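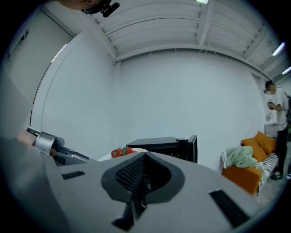 Figure 1. View from a hand-held gripper during a demonstration. The strawberries are on the white plate just past the gripper body.

Notes for Session 8: Teaching by Showing, and What It Does Not Teach
Estrella Ibarra
Handout version of April 11, 2026

Read this before the lab at Amham. The reading on cloning a person's actions is assumed. If you skipped it, the short version is in the next section, but the short version leaves out the parts that go wrong.

1. The claim

You will hear it said that programming a robot is over, and that from now on we will just show it what to do. A person picks up a tool shaped like the robot's own gripper, does the job with it a few hundred times, and a network learns to go from what the camera saw to how the hand moved. The person doing the showing needs no robotics training. The robot does not even have to be in the building.

Some of this is true. I have seen policies trained this way do things I could not have coded by hand in a year. I have also sat through a lot of talks where the clip ended just after the good part. Keep both in mind.

2. Three ways to show

Kinesthetic teaching. You grab the arm and push it through the motion while the joints record themselves. The recorded joint angles are ones the arm can reach, so a whole class of problems goes away. The cost is your body. You are standing in the cameras' way, and most people push an arm in a way that looks nothing like how they would do the task themselves. Two-arm tasks are miserable.

Teleoperation. You drive the robot from a leader arm, a headset or a joystick. What gets logged is what the robot really did, through its own sensors. It is slow, and you can't feel much. New operators tend to stop and look before every contact, and the policy learns to stop and look too, without knowing what it is looking for.

Hand-held grippers. You carry the gripper around, with a camera on it (Figure 1). It is quick and cheap, and you can take it into a room that was never set up as a lab. Most of the excitement is here, so most of these notes are about what you give up.

3. What the camera on the hand knows

Look at Figure 1 again and ask what a learner could get from it. The lens is very wide. The gripper body takes up much of the lower half, which is a good thing: it sits in the same place from one moment to the next, so the network gets a steady reference. There is a fair amount of room too, including a ceiling with bright tube lights, an orange sofa and a person in a white T-shirt. None of that has anything to do with strawberries. The network has not been told so.

If every demonstration in your set has an orange sofa on the right, then as far as the learner is concerned the sofa may be part of the task. People answer this by saying "collect in more rooms." Fine, but ask how many, and ask who checked. In the Risholm exercise last January we had 3000 demonstrations, and when we sorted them by location, nearly all came from 3 kitchens. The big number was on the first slide. The small one was in a spreadsheet that I had to ask for.

Now the fruit. On the plate it is a small red pile with green tops. From a single view you get color and a rough outline. You do not get how firm a berry is or how hard the fingers should close. A person with the tool in hand feels some of that through the handle and adjusts without thinking. Unless the tool has a force sensor and somebody logs it, that adjustment reaches the data only as a slightly different finger width. Maybe that is enough. I would want to see it tested on soft fruit and firm fruit separately, and I rarely do.

4. The body problem

A human arm can hold a gripper at angles that a given robot arm can't reach, and can move it faster than the motors allow. So before training you replay each recorded path against a model of the arm and throw out what it can't do. In the Risholm set, 417 demonstrations failed this check.

Two things to notice. First, the failures were not random. They were bunched up in the reaches to the far side of the plate, so filtering left us with a policy that was weak exactly there. Second, the filter depends on where you imagine the robot's base to be. Move the base a little and you get a different list of failures. If a paper reports one number with no base position, ask.

Timing belongs here too. Camera delay, gripper delay and arm delay are all different on the real machine. On the hand-held tool they are much smaller. If you don't measure them and shift the data to match, the fingers will close late. Alcides Benavides has a worked case in the Pacheco lab notes; use his procedure for the lab and do not make up your own.

5. Who is demonstrating?

"Anyone can do it" is a claim about effort. It says nothing about whether different people's data can be mixed. One person comes at a berry from above, another from the side. Average the two and you may get a gripper that comes in at a slant and misses. Newer policies deal with this better than the older ones, since they can keep two options apart. They can still switch between them partway through a reach.

Then there is the matter of mistakes. Careful demonstrators produce clean data, and clean data contains no recoveries. The robot drops something on its first day and is in a place no demonstration ever visited. Some groups now ask people to fumble on purpose and then fix it. I like the idea – though a staged fumble is tidier than a real one.

6. Reading a results table

The Mallmont report, on the course page, is our example. Before class, write down your answers:

How many trials per condition, and who reset the objects between them?
Were the test objects put down by someone who knew what the policy found hard?
Does a "success" include one where a person nudged the plate?
Was the test room in the training set? The same room with different lighting?
How long did one success take, compared with a person using the same hand-held tool?

The last one is left out more often than any of the others. A policy that takes many times as long as the person who taught it may still be useful, but you should know that before you plan anything around it.

7. For the lab

Work in pairs. Each pair records its own set of plate-to-container pickups, trains on the provided code, and then trades test setups with another pair. You do not get to arrange your own test. Report every trial, including any you stopped by hand, and mark those as failures.

Keep your raw recordings until grades are posted. If you drop a demonstration from training, write down which one and why. "It looked bad" is acceptable as long as you say what looked bad about it.

The write-up is 3 pages at most. Half a page of that must describe a case where the policy did the right thing for what you suspect is the wrong reason, and how you would find out.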